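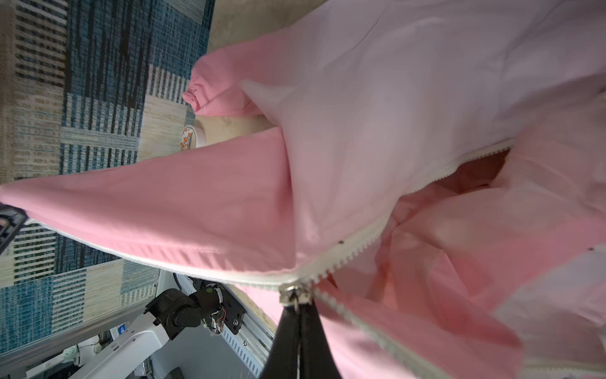
I've wanted to get into the Bullus open day in Reltstead for ages, and this October I finally caught the early bus over from Cetby and made it! I sew a bit at home (mostly mending, mostly badly), so a whole afternoon about jackets and zippers was my idea of a treat.

The zipper talk was my favorite part. I always figured a zipper was a zipper, but there are the teeth, the tape they sit on, the slider, and then the pull you grab, and any of them can go wrong on you. On a soft pink jacket with a white zipper, the tape matters more than I'd have guessed. Stitch it in too tight and the whole front ripples.
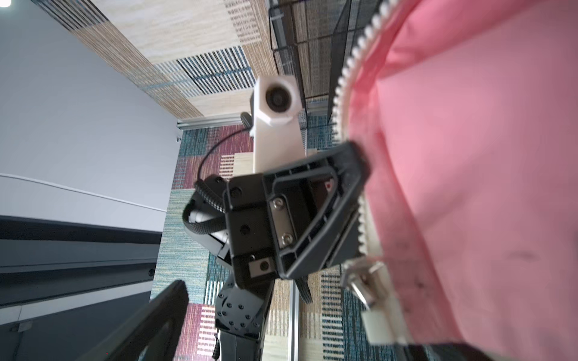 I asked about sliders that snag, which is my problem with every hoodie I own. The advice was to hold the bottom of the jacket flat and pull straight, not out toward you. I've been yanking mine sideways for years, oh well.

There were more than 200 people through the door by lunch, so expect a line for coffee. I paid $17 for a bag of remnants from the Katsaros table and got 2 zippers thrown in, both too short for anything I'm making, but I'm keeping them. Parking is behind the building if you drive, and the last bus back to Cetby goes at 5:40.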